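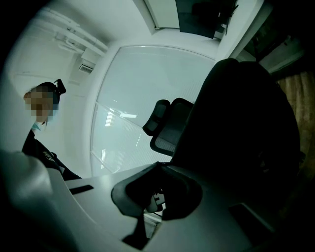 Desks are in at Baird!

July 1, 2022

Well, we finally have proper desks in the upstairs workroom at Baird, and I'm a bit too happy about it. The old trestles went out last week (my knees won't miss them) and the new white ones from Ternent came in over two mornings -- 17 of them, all up one narrow staircase.

Cables have been the big job since. Flora Chisholm has been sorting plugs and adaptors into ice cream tubs, and she's now found 27 that don't seem to belong to anything. If you're missing a charger, go and see her before she gets to the bottom of the last tub!

Niall Mowat is still after a few people to help label leads, so pop up any time after 1030 if you've got a spare hour. Bring a jumper, the heater up there is hopeless. Colour stickers are on the windowsill -- blue for power, yellow for everything else. Archie MacBrayne has the key to the storeroom.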